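Hiswood Cat Face Mouse Pad

Item 1780
Sold by Detden Office Goods

A dark gray mouse pad in the shape of a cat's face. The ears have lime-green inner panels, and a small blue triangle at the bottom makes the nose. Two ribbed wrist-rest sections in magenta-purple sit below the ears, one on each side, with pale green patches next to them.

The mouse goes in the middle, between the two rests. The space there suits a small or medium mouse. If you use a large mouse, or if you play games that need long sweeps of the arm, a plain flat pad from our Tuner line will serve you better. The Cat Face is meant for email, spreadsheets and ordinary browsing.

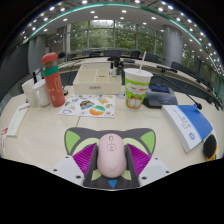

We get asked whether the pad works for left-handed people. It does. There is a rest on either side and the mouse area is in the center, so you don't need to turn the pad or order a separate version.

Size and weight
The pad weighs 300 grams. It ships flat in a cardboard sleeve. Please don't roll or fold it for storage.

Care
Wipe with a damp cloth and a drop of dish soap. Let it dry flat, away from heaters. Do not put it in the washing machine or dryer. Coffee should be wiped up right away, as it can leave a ring on the lighter green parts.

What's in the package
One mouse pad. Mouse, mugs, bottle, desk tray and stickers are not included. Desk trays are listed under Nikolaidis Desk Storage.

Ordering
Single pads ship within 7 days. Offices and schools ordering for a whole room should write to Belmiro Amaral in our sales department before placing the order, and he will send a quote with freight included. We had 170 pads in stock when this page was updated on 8/27/20. The next delivery to our warehouse is due in September, and back orders will be filled from it in the order they came in.

Returns
Unused pads can be sent back in the original sleeve. Put the order number on the outside of the parcel. Return postage is paid by the buyer unless the pad arrived damaged.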